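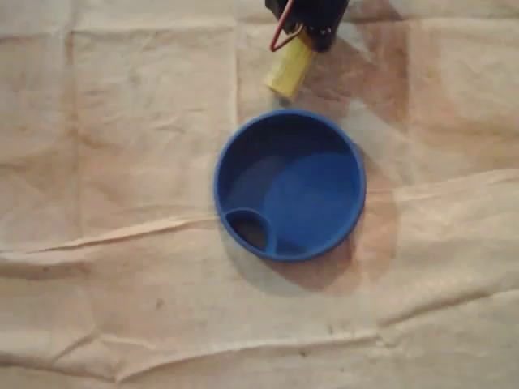

Pistora: press briefing transcripts on defense and security

Hi, and thanks for stopping by. Pistora is a collection of 3375 press briefing transcripts, all on defense and security policy, cleaned up and split by speaker turn. I started it because I got tired of copying text out of briefing pages by hand every time I wanted to see how often a spokesperson dodged the same question (a lot!).

What you get

One plain text file per briefing, plus an index file called index.tsv. Each turn starts on its own line with the speaker's role - moderator, official, reporter - and then the words as transcribed. I took out the speaker names and kept the roles, which is all I ever needed for counting things. If you want names, you'll have to go back to the source pages. The link is in column 2 of the index.

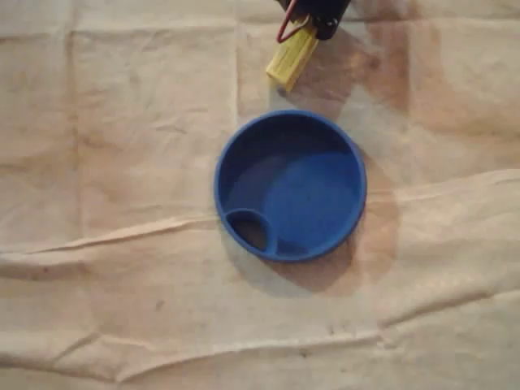
Blue lid on beige cloth.

How it was made

The scraping is done with a little tool of mine called Caputo, and the turn splitting is a pile of regular expressions that I'm not proud of. It works fine on the tidy transcripts. It gets confused when a reporter cuts in, or when somebody typed "(inaudible)" in the middle of a name. I read through 90 files by hand in September and fixed what I found, then folded those fixes back into the rules. The rest are as the script left them, so please expect some turns glued together.

Interpreted answers are marked with a tilde at the start of the line. Don't use those for word counts - they're the interpreter's wording, and it really does throw the numbers off.

Known gaps

The Loltmont folder is missing 8 briefings that were only ever posted as audio. Files in the Plemivitz folder have no times in them, just dates, and a few of the dates look wrong to me (I left them alone). Questions sent in by email and read out by the moderator are tagged as moderator turns. I know, I know. It's on my list.

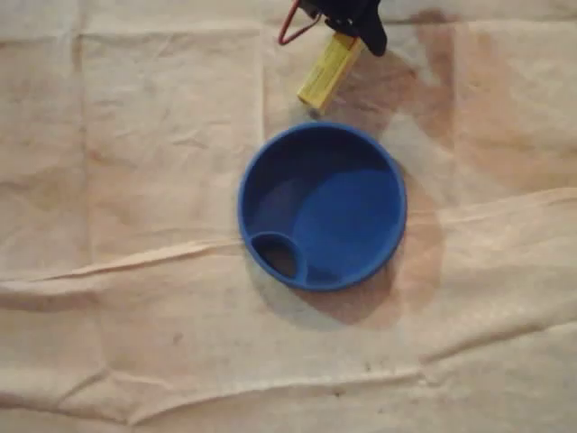
Blue plastic piece seen from above, with a small opening inside the rim.

Using it

Unzip, open the index, filter on the topic column, go. Topics are my own labels and pretty rough: troops, budget, exercises, arms control, other. "Other" is around half of it, sorry.

If you spot a bad split, open an issue and paste the file name and line number. Last update to the files: June 6, 2022.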